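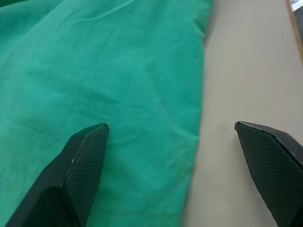
**Évaluation du kit bi-bras Vevico : point d'étape de juillet**

La brochure de Vevico promet un robot qui « prend le linge en main ». Nous avons donc acheté du linge. À ce jour, le kit totalise 402 essais de saisie sur textile, sur les 2 000 prévus par la convention. Le retard tient surtout à la livraison : les doigts de rechange sont passés par Karniden, ville charmante, paraît-il, où ils ont séjourné trois semaines.

L'installation a demandé sept heures. Le manuel en annonce deux, sans préciser pour qui.
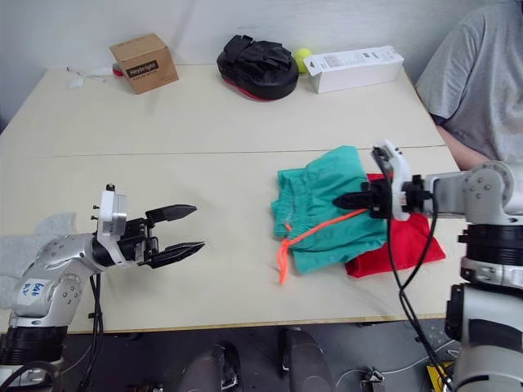
Côté logiciel, le module Ono fait ce qu'on lui demande, à condition de le lui demander deux fois. Le calibrage des poignets se perd à chaque redémarrage et le support a ouvert un ticket, le nôtre portant le numéro 3534. Nous en déduisons que nous ne sommes pas seuls.

Les shorts restent le point faible : ceinture, cordon, deux jambes, autant d'occasions de mal choisir. Les pièces unies et légères se laissent mieux attraper, parfois par la couche voulue.

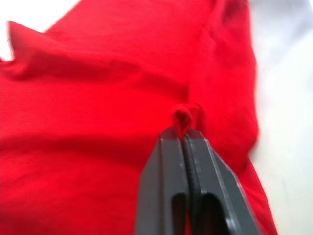
*Pince refermée sur un pli du tissu rouge.*

**Budget.** Conforme, hors doigts de rechange. Le devis de Tóth pour un second jeu de patins nous a paru ambitieux ; nous l'avons renvoyé avec nos compliments.

**D'ici au prochain rapport**

- reprendre les essais sur shorts, cordon rentré puis sorti ;
- obtenir de Vevico un calibrage qui survive à la nuit ;
- trancher sur l'extension de garantie avant septembre.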